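What Does "Common" Mean? Understanding of Frequency Words in Medicine Leaflets
Student project report, course Health and Communication, Dirnlow College
Presented in class on Tue 19 April

1. Introduction

When a person buys a medicine, a folded leaflet is inside the box. A part of this leaflet gives the side effects, and they are usually grouped with words such as "very common", "common", "uncommon" and "rare". In many countries these words have a fixed meaning. "Common", for example, means that the effect may happen to up to one person in ten, and "rare" means up to one person in a thousand.

In daily life we use the same words much more freely. If my neighbor says that rain is common in July, she does not think of one day in ten. I wanted to know what happens when readers meet the official words with their daily meaning in their head. Do they think the medicine is more dangerous than it is, and would this stop them from taking it?

My interest in the topic came from my own family. My aunt received tablets for her blood pressure and put them back in the drawer after she read that headache was common. At her next visit the doctor explained the word to her, and she was surprised that no one had done it before.

2. Method

I wrote a short text in the style of a leaflet for a cough syrup with the name Brotico. The text was one page, with the sections in the usual order: what it is, before you take it, how to take it, possible side effects, how to store it. There were two versions. In version A the side effects were given only with words. In version B each word was followed by a number, for example "common (may affect up to 1 in 10 people)".

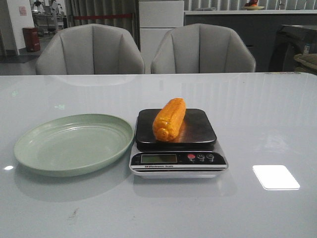
The two versions were the same in all other parts, also in the size of the letters and in the color of the paper. I gave the versions in turns, so the first participant received A, the next one B, and so on. In total 50 adults took part. I found them at the entrance of the Sezer pharmacy and in the college library, and each of them had 15 minutes to read the text and fill in the form. No one asked for more time.

The form had three tasks:

First, the participant wrote how many people out of one hundred would get an effect that is "common".
Then he or she did the same for "uncommon" and "rare", this time out of one thousand.
At the end there was an open space with the title "What would you like to ask the doctor or the pharmacist?"

I did not ask for names, illnesses or medicines in use. Age was asked only as a group. The answers were typed into Batent, the table program which we have at the college, and I checked every form a second time against the table.

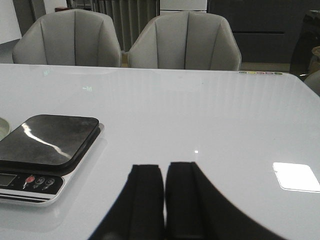
Toon Vanhove read the first draft of the form and objected to the second task. In his opinion it is not fair to go from one hundred to one thousand in the middle of the page, and a tired reader will keep the first number in mind without noticing. He proposed to use one thousand everywhere. I thought about this for some days and kept the form as it was, but I printed the word "thousand" in bold letters. After seeing the results I believe his proposal was the better one, and I come back to this in section 5.

3. Results

Most participants gave a number for "common" that was much too high. Of all the participants, 23 wrote that a common side effect happens to more than half of the people who take the medicine. The great majority of them had read version A. The highest answers came from people who also said, in the open space, that they would rather wait for the cough to go away without syrup.

For "rare" the picture was less clear. With version A the answers went from one person in a thousand to one hundred in a thousand, so I could not find a typical answer. With version B nearly all the answers were near the correct one, but several participants left this line empty.

The open space was used more than I expected. Together the participants wrote almost 129 questions and remarks, depending on how one divides the longer ones. The most frequent wish was to know what to do if the side effect comes: stop, wait, or call someone. Many also wanted to know if the effect goes away by itself. Very few wrote about numbers.

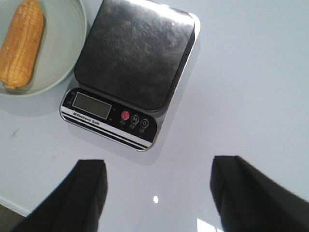
Why did I not use the leaflet of a real medicine? People who already take a certain medicine have experience with it, and their answer would then be about their experience and not about the word they read.

4. Discussion

My results agree with what I learned in the course: words alone lead readers to think that the risk is higher. Adding the number helped in my small group. It did not solve everything. Some readers of version B still gave a high answer for "common", although the number was on the same line. One of them wrote that she never looks at what is between brackets.

I also see that a number does not answer the question which the patient has. The leaflet can say one in ten, but it cannot say if you will be this one. Here the honest answer of a doctor is that he does not know, and I think this could be said in plain words at the top of the side effect section.
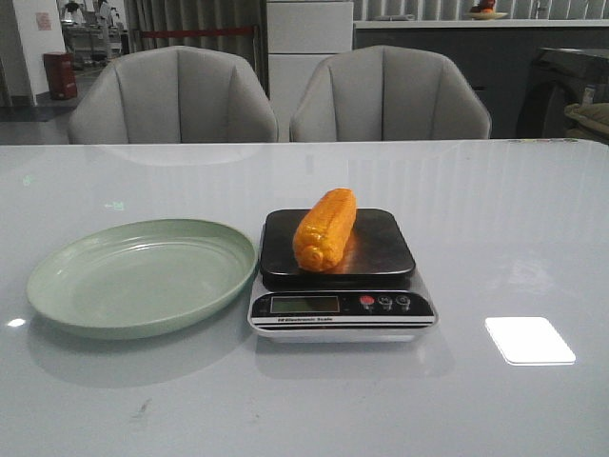
5. Limits of the project

The group was small and it was not chosen by chance. People who stop at a pharmacy door to help a student are maybe more interested in health than others, and the library visitors are used to reading.

The change from one hundred to one thousand between the tasks is the weakest point of the form. At least some of the high answers for "rare" can come from this change, and I have no way to separate them.

I also did not test if people really take or do not take a medicine after reading. What they write on a form can be different from what they do at home.

6. What I would do next

I would repeat the work with one scale for all words and add a version C, in which the numbers come without any word. It would also be useful to read the text aloud to a few participants and talk with them directly after. The forms are kept in the department office until the end of July, and other students of the course can ask to see them there.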